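The board came out of the clamps in November and I have been finding reasons not to oil it ever since.

I should go back a bit. The plan was a serving board for the kitchen at Rirkgate, where we moved in the spring and where every worktop is some shade of wet slate. I wanted something pale to put on top of it. I had a stack of pale strips left over from a shelf that never happened, plus a few darker ones that Anselmo Araújo gave me when he cleared out his garage, and I thought, with the confidence of a man who had watched several videos, that a glued-up board was a weekend's work.

It took 19 days. Most of those were spent walking past it.

The trouble with stripes is that you have to decide where they go. Anselmo's view was that I should alternate pale and dark strictly, like a deckchair. Mine was that it should look natural, and I spent an entire evening shuffling strips about to achieve a look that a sensible person would have got by dropping them on the floor. In the end I lost patience and glued up whatever was in front of me. One darker strip has landed near the far side and another straight across the middle, and visitors keep telling me how well judged it is. I nod.

Glue, then. I used Grekum, which comes in a bottle whose nozzle seals itself for ever between uses, so every session begins with a pin and some language. I had four clamps and needed six. The other two were a pair of bricks and a bag of compost. You can feel exactly where the compost was if you run your thumb along the joint.

Sanding I don't want to talk about, except to say that the dust got into the butter.

So by late November I had a board, unoiled, smooth enough, and far too big for the worktop it had been made for. I had measured the worktop. I had not measured it with the kettle on it. Sowmya Bhat, who has to live with all this, pointed out that we could have cheese or tea, and that she had a firm preference.

What it has turned into is a thing for putting other things on. The coloured blocks were the first to arrive. I bought a box of them years ago from a shop called Seixas, which sold toys and, for some reason, paraffin, and they have followed me through three houses in a biscuit tin. They have no instructions and as far as I can tell no game. They are small and bright and satisfying to push about, and I had always pushed them about on whatever table was nearest, where they looked like something a child had left behind. On the pale wood they look like a decision.
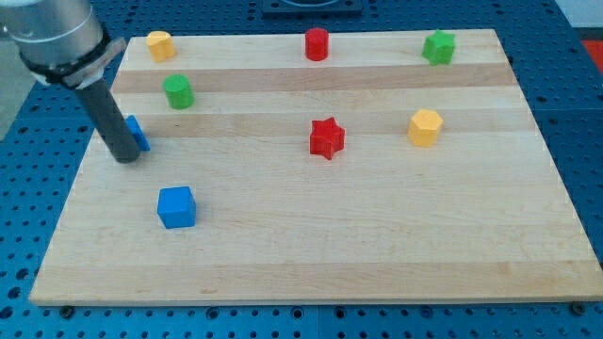

Blues to the left, red star in the middle. The near half is still waiting for ideas.

I am fond of the star. It's no use for stacking and it never sits happily beside a cube, so it ends up in the middle by default, like the one guest who knows everybody. The blues I like as a pair. If I put them right up against each other they look like one botched block, and if I put them at opposite ends I find myself worrying about them, so a small gap it is.

You will gather that I have given this some time. I have a deadline for Melonent, 1652 words on damp, and over the past fortnight I have written 197 of them. The blocks, meanwhile, have been in every arrangement known to man. I've tried a strict row (bleak), a circle (sinister) and sorting by colour (took no time at all, left me with the rest of the afternoon). The loose scatter is the one I keep going back to, with most of them up towards the far side and plenty of bare wood near me. Sowmya says it looks as though they're all backing away from something. She also moved one of them while I was on the phone, and it was better, and I have not mentioned it.

The oil is still in its tin under the sink. I've read up on it: thin coat, wait, wipe, wait, another thin coat, and so on until spring. Oil will darken the wood, everyone agrees on that, and the pale bits are the part I like. Anselmo says an unoiled board is a sponge with ambitions and that I'll be sorry the first time somebody sets a glass of red on it. He's probably right. He then set a glass of red on it, to illustrate, and I got there with my sleeve.

I may make a second one, smaller, to fit round the kettle. There are 13 strips left, most of them dark, and I have bought two proper clamps. The compost has gone on the beans.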